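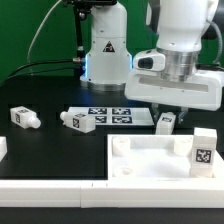 Last updated: Tue 30 October
2 min read

Adhesive label trial, Fuvura stock against the old Greco stock. Continued from the July entry.

Background for anyone picking this up cold: labels on the polypropylene jars have been lifting at the corners after cold storage. Greco changed their adhesive in July and the lifting started with the first roll after that. Barnamex sent a replacement roll from Fuvura, 1,699 labels by the counter on the core. Same face stock width, slightly stiffer liner. The printer took it without changing the tension.

Prep. Jars wiped with isopropyl, left on the rack overnight. Labels applied by hand with the rubber roller, two passes, starting from the center. No heat. Second batch applied without the wipe, to see if the wipe matters. Both batches went into the cold cabinet at 7 C in the Dretden trays, lids on.

Peel readings, 90 degree pull, spring gauge. The gauge sticks a little at the low end, so I tapped it before each pull and threw out the first reading on every jar. Wiped jars held well with either stock on day one. After cold, Greco dropped badly and Fuvura dropped a little. Unwiped jars were scattered enough that I would not draw a line through them. One unwiped Fuvura label came off whole with no residue, which points to mold release on the jar more than to the adhesive.

Of 123 jars in the cold set, 19 showed lifted corners. All but two of those were Greco. The two Fuvura lifts were both on the seam side, where the label crosses the parting line.

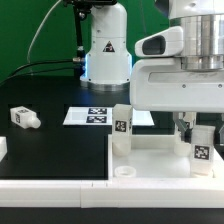

Corner radius

The square-cut corners lift first, every time. The Fuvura roll comes with a small radius and I can't separate that from the adhesive with what I have. Need to punch the Greco corners to the same radius and rerun the cold set. The hand punch in the second drawer is close enough, but the die is dull and leaves a fringe on the liner side. Sharpen or replace before starting.

Ink: thermal transfer, wax-resin ribbon. Rubbed with a damp cloth, 20 strokes. No loss on either stock. With isopropyl both smear, so the wipe has to come before the label and never after. Add that to the bench sheet. 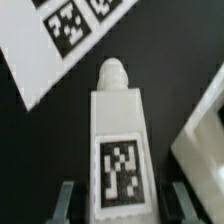
Seam placement is the other thing to fix. The bench sheet says to put the label opposite the seam, but the seam is hard to find on the short jars under the overhead light. A side lamp helps. Might be simpler to cut a V-block with a notch for the seam and drop each jar into it.

To do:
- punch Greco corners, rerun cold set, wiped only
- ask Barnamex if Fuvura will sell a square-cut roll
- zero the spring gauge, or borrow the digital one
- V-block for the short jars

Leaving the Dretden trays in the cabinet until the rerun. Do not move the back row.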